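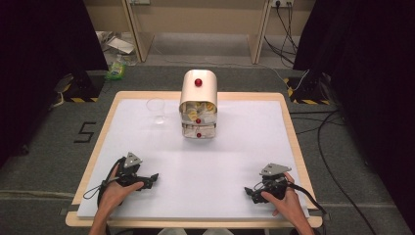

A antiga fábrica de fitas fecha a rua como uma rolha. Durante anos, quem morava na encosta contornava o muro para chegar ao mercado e queixava-se do desvio. Agora o muro tem uma abertura, a abertura dá para um pátio com figueiras, e atrás das figueiras há gente a viver. São 49 apartamentos, quase todos pequenos, e nenhum dos moradores é dono da sua casa nem inquilino no sentido habitual da palavra. São cooperantes. Quando lá cheguei, às oito da manhã, já havia discussão na cozinha comum por causa das bicicletas, e confesso que fiquei logo conquistado.

O edifício chama-se Zelline, o nome da marca que ainda se lê, meio comido, na chaminé. A cooperativa comprou-o quando os promotores da zona andavam todos virados para os terrenos junto ao rio e ninguém queria ouvir falar de um telhado em serra com infiltrações. Noemí Tlapale, arquiteta, entrou pela primeira vez com uma lanterna e botas emprestadas. "Chovia mais lá dentro do que na rua", conta, a rir. "Mas a luz vinha toda do norte, uma luz de atelier, e eu pensei: há pessoas que pagam fortunas por isto."
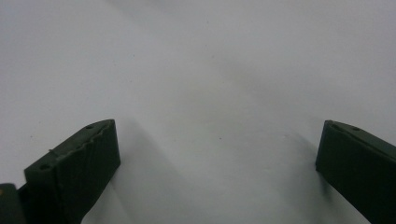 O modelo é simples de explicar e trabalhoso de pôr de pé. Cada família entra com uma participação no capital, que recupera se um dia sair, e paga depois uma mensalidade que cobre o empréstimo, as obras e um fundo de reserva. A casa não se vende. Se o bairro encarecer (e está a encarecer, basta ver as montras das imobiliárias na avenida), a mensalidade não vai atrás. Quem ganha com a valorização é o próximo a entrar, que encontra um preço parecido com o do anterior.

Foi esta parte que deixou os bancos desconfiados. Fulgencio Palacios, que tratou das contas, guarda as cartas de recusa numa pasta verde e mostra-as com um certo orgulho. Um banco queria hipotecas individuais, outro queria um promotor com nome na praça. O crédito acabou por vir de uma caixa mutualista, com três anos de carência, e foi essa folga que permitiu começar pelo telhado em vez de começar pelas cozinhas. Que alívio deve ter sido!

O telhado, aliás, merecia um artigo só para ele. A Śliwiński, a pequena empresa de carpintaria que ficou com a empreitada, desmontou as asnas uma a uma, numerou-as a giz e devolveu quase todas ao lugar. Darius Ardeleanu, o encarregado, passou um inverno inteiro em cima dos andaimes e fala daquela madeira como outros falam de vinho. Levou-me a uma escada estreita no último piso só para eu pôr a mão numa emenda. Pus. É uma emenda lindíssima, e eu nunca tinha dito isto de uma emenda. 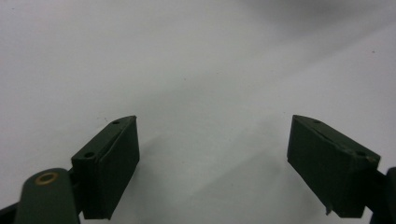

Por dentro, as casas são sóbrias. As mais pequenas têm 2 divisões e uma varanda para o pátio; as maiores ocupam os antigos armazéns e têm pé-direito para pendurar um trapézio. A máquina de lavar fica na cave, partilhada, e o quarto de hóspedes também, com marcação num caderno preso por um cordel. Soledad Meléndez mudou-se para cá depois de ver a renda subir duas vezes seguidas no centro. Trouxe o piano, que entrou pela janela, e toca ao fim da tarde com a porta aberta. No dia em que a visitei, a vizinha de baixo gritou um pedido e foi atendida.

Nem tudo correu bem. O isolamento acústico entre o primeiro e o segundo piso ficou aquém do projeto, e as assembleias podem ser intermináveis. A pior, segundo quem lá esteve, durou até à uma da manhã e tratou da cor das caixas de correio. Há também a questão da lista de espera: tem 74 nomes e anda devagar, porque quase ninguém se vai embora. Yolotzin Trujillo, que responde às candidaturas, acha que a solução está em repetir a receita noutro sítio, e já tem um debaixo de olho.
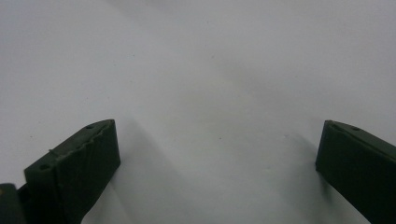 Fica a dez minutos a pé, do outro lado da linha do comboio, e era o armazém da Desus, uma distribuidora de papel. Fomos lá os dois, com o Felix, o cão dela, a puxar a trela o caminho todo. O portão estava fechado a cadeado e espreitámos pela grade: um pavilhão comprido, vidros partidos, silvas até à cintura. Yolotzin já sabe onde quer a entrada, onde ficaria a horta, que parede teria de cair. A proposta de compra segue em outubro e há um fundo de investimento interessado no mesmo lote, com dinheiro pronto e sem assembleias a atrasá-lo.

Ela encolheu os ombros quando lhe falei nisso. A câmara tem direito de preferência sobre o terreno e pode cedê-lo em direito de superfície, explicou, e os papéis para o pedir já estavam preenchidos. Depois tirou uma fita métrica do bolso do casaco e pediu-me que segurasse na ponta, encostada ao portão, enquanto media a largura da rua.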